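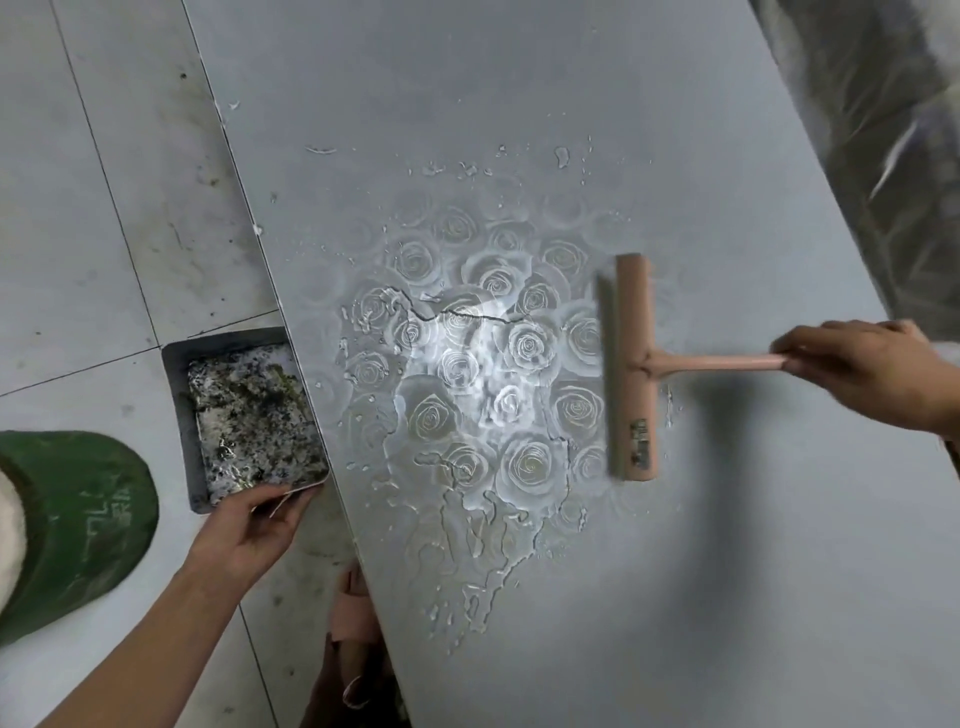 Für eine Tischplatte mit Rosenrelief reiche doch ein feuchtes Tuch, alles andere sei übertrieben, schrieb ein Leser unter die erste Fassung dieser Anleitung. Bei Staub und einzelnen Krümeln trifft das zu. Bei Blumenerde, Asche und Pflanzenresten verteilt das Tuch den Schmutz in die Vertiefungen des Musters, wo er als grauer Rand antrocknet. Für diesen Fall ist das Verfahren mit Abzieher und Schaufel oder Auffangschale vorgesehen.

Stand: Donnerstag, 25. November 2021

Geltungsbereich

Die Anleitung gilt für helle, geschlossene Tischoberflächen mit geprägtem oder gedrucktem Muster, auch für lose Platten und Tischauflagen. Sie gilt nicht für geöltes Holz, offenporigen Stein und Platten mit beschädigter Kante. Bei aufgequollenen Kanten nur trocken arbeiten.

Material

Tischabzieher mit kurzem Griff und gerader Lippe
Kehrschaufel oder Schale mit gerader Kante
600 ml lauwarmes Wasser
Neutralreiniger, zum Beispiel Rakis Tischrein, 7 ml auf die genannte Wassermenge
Sprühflasche
Zwei fusselfreie Tücher
Weiche Bürste für das Relief

Die Lippe des Abziehers vor der Arbeit mit dem Finger abfahren. Eingedrückte Sandkörner herausnehmen. Eine Lippe mit Kerben hinterlässt Wasserstreifen und wird ersetzt; die Ersatzlippe Zato S ist zu lang und muss mit dem Cuttermesser gekürzt werden.

Schritt 1: Trocken abschieben

Gegenstände vom Tisch nehmen oder in eine bereits saubere Ecke legen. Den Abzieher senkrecht aufsetzen und den Schmutz ohne Druck zur nächstgelegenen Kante führen. Kurze Züge, immer in dieselbe Richtung. Bei scharfkantigem Material wie Splitt zuerst mit der Bürste arbeiten.

Die Schaufel liegt mit ihrer Vorderkante dicht an der Tischseite, knapp unterhalb der Oberfläche. Bei einem Tisch von 80 cm Breite genügt es, sie zweimal zu versetzen. Volle Schaufeln sofort leeren, am besten in einen Eimer mit Deckel. Papierreste und Stängel getrennt entnehmen, wenn die Erde wieder verwendet werden soll.
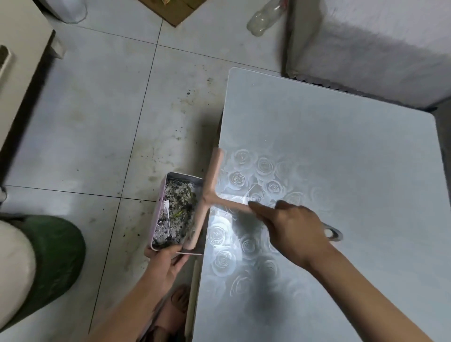
Abb. 2: Abschieben über die Tischkante, Schaufel an der Tischseite angelegt

Schritt 2: Anfeuchten

Die Lösung aufsprühen, bis das Muster geschlossen benetzt ist. Auf glatten Flächen reicht deutlich weniger. Einwirkzeit zwei Minuten, bei Blattgrün und Asche fünf. Die Lösung darf nicht antrocknen. Bei großen Platten in zwei Abschnitten arbeiten.

Hartnäckige Stellen mit der Bürste kreisend lösen. Melaminschwämme sind ungeeignet, sie mattieren die Erhebungen, und der Unterschied zur glatten Umgebung bleibt sichtbar. Klebereste von Band oder Etiketten erst nach dem Abziehen behandeln.

Schritt 3: Nass abziehen

Das nasse Abziehen unterscheidet sich vom trockenen vor allem im Druck. Die Lippe muss sich leicht durchbiegen, sonst bleibt Wasser zwischen den Blüten stehen. Den ersten Zug am Rand der benetzten Fläche beginnen und jeden weiteren etwa um die halbe Lippenbreite überlappen lassen. Liegt die Platte wie in Abb. 3 flach auf dem Fliesenboden, wird der Querbalken schräg angesetzt und die Schale mit der anderen Hand zur Platte hin geneigt. Das Schmutzwasser so in die Schale führen, dass nichts unter die Platte läuft.

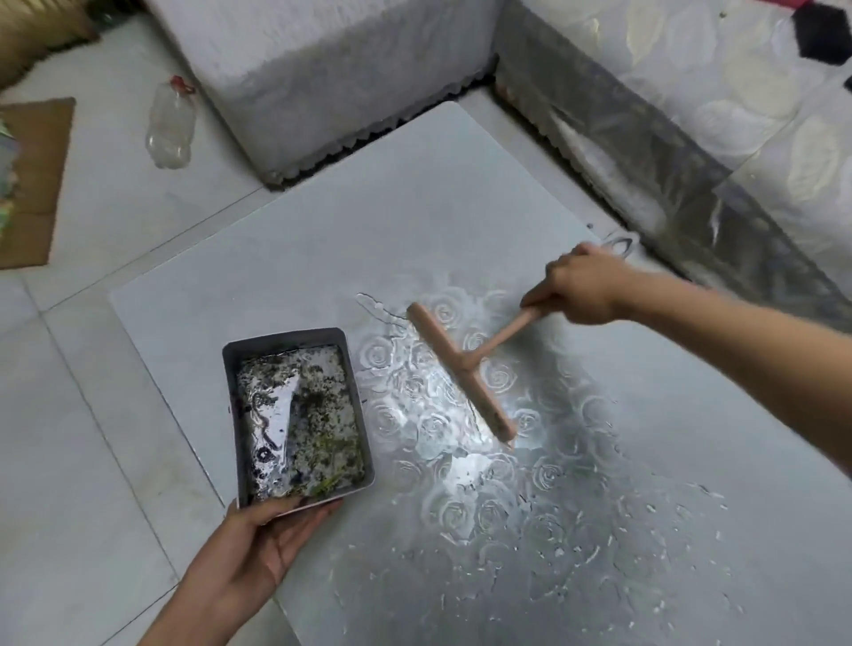

Die Schale ist bei losen Platten der Kehrschaufel vorzuziehen. Schaufeln haben vorn keinen Rand, und schon kleine Mengen Flüssigkeit laufen beim Anheben zurück. In der abgebildeten Schale mit ihren steilen Seiten bleibt die Brühe samt den schwarzen und grünlich gelben Teilchen stehen. Ab einem Füllstand von etwa einem Drittel ausleeren. Der Inhalt gehört nicht in das Waschbecken, Erde und Asche setzen den Siphon zu. Absetzen lassen, das Wasser durch ein Sieb abgießen, den Rest in den Müll geben.

Schritt 4: Nachspülen und trocknen

Die Fläche mit höchstens 200 ml klarem Wasser nachsprühen und erneut abziehen. Mit dem ersten Tuch die Kanten abwischen, mit dem zweiten das Muster trockentupfen. Nicht reiben. Lose Platten anschließend hochkant stellen, damit auch die Unterseite abtrocknet. Zuletzt den Boden kehren und wischen, Fugen eingeschlossen.

Häufige Fehler

Streifen quer zur Zugrichtung: Lippe verschmutzt oder Zug unterbrochen. Lippe abwischen, Zug wiederholen.
Weißer Schleier auf dem Relief: zu viel Reiniger. Zweimal mit klarem Wasser abziehen.
Tropfenränder nach dem Trocknen: hartes Wasser. In Plirnberg und Umgebung für den letzten Durchgang destilliertes Wasser verwenden.
Grauer Rand in den Vertiefungen: Schritt 1 zu kurz ausgeführt. Neu anfeuchten, bürsten, abziehen.

Abzieher nach Gebrauch unter fließendem Wasser abspülen und mit der Lippe nach oben lagern.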